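Clear plastic tray

A clear plastic tray is a shallow, open container made from a transparent thermoplastic and used to hold, sort, display or carry small items on a flat surface. Trays of this kind are found in offices, kitchens, workshops, classrooms and retail stores. They are distinguished from boxes by their low walls and from plates by their raised rim, which keeps loose contents from sliding off when the tray is moved.

Form

Most clear trays are rectangular or square in plan, with rounded corners. The rounding serves the molding process as much as the user: sharp inside corners thin the plastic as it is drawn or injected, and they collect dust and residue that is hard to wipe away. The rim may be a simple upturned edge or may be folded outward to form a lip. A lip stiffens the walls and gives the fingers something to hold when the tray is lifted from a smooth tabletop.

Depth varies with purpose. Trays intended for paper clips, beads or screws are commonly shallow enough for the contents to be picked out without tipping. Deeper patterns are usually described in catalogs as bins or organizers. Some makers mold low dividers into the base, while others supply loose inserts that can be rearranged.

Materials

Polystyrene is the usual choice for inexpensive trays. It is stiff and very clear, but it cracks when dropped or flexed. Polyethylene terephthalate (PET) is tougher and is common in packaging. Acrylic is used for thicker, more costly trays sold as desk or vanity furnishings, and polycarbonate is used where repeated impact is expected. All of these plastics scratch more readily than glass, and fine scratches gradually give the surface a hazy look.

Visibility on the work surface

Transparency allows the contents to be identified from above or from the side without a label. It also makes an empty tray difficult to notice. On a pale, unpatterned tabletop the base takes on the color of whatever lies beneath it, and the tray is recognized chiefly by its reflections and by the lighter outline of its rim.
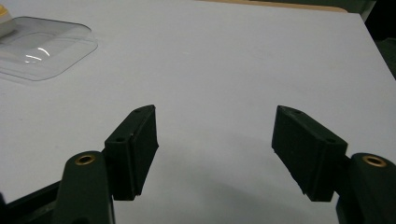

Leitão objected that the difficulty is overstated, and that a person who keeps a tray in the same spot every day soon stops needing to see it at all. The same remarks, published in a trade newsletter for office suppliers, conceded that shared tables are a different matter and recommended a colored mat or a strip of tape along one edge.

Manufacturers have responded in several ways. The Henlow pattern has a frosted rim with a clear base. Colex offers a tray with a tinted lip, and the Zilen line places small opaque feet at the corners, which also keep the tray from clinging to a damp surface.

Manufacture

Thin trays are generally thermoformed. A sheet of plastic is heated until soft, drawn over or into a mold by vacuum, cooled, and trimmed. Thicker trays with dividers or feet are more often injection molded. Acrylic trays may also be assembled from cut sheet with solvent cement, in which case the corners are typically square and the joints can be seen along the edges.

Sizes and ranges

No single standard governs the size of general-purpose trays. The Henlow range is sold in 5 footprints, all of which nest when empty and stack when fitted with lids. The Colex catalog lists over 30 combinations of tray and insert. Trays made to fit desk drawers are normally a little narrower than the drawer itself, so that they can be lifted out by the sides.

Care

Clear trays are washed by hand in lukewarm water with a mild soap and dried with a soft cloth. Abrasive pads leave permanent marks. Alcohol and ammonia-based cleaners can cause fine surface cracks, known as crazing, in acrylic and polystyrene. Many thin trays warp in the dishwasher. Dust is attracted by static charge, particularly in dry winter air, and a slightly damp cloth removes it better than a dry one.

See also

Desk organizer
Drawer insert
Serving tray
Thermoforming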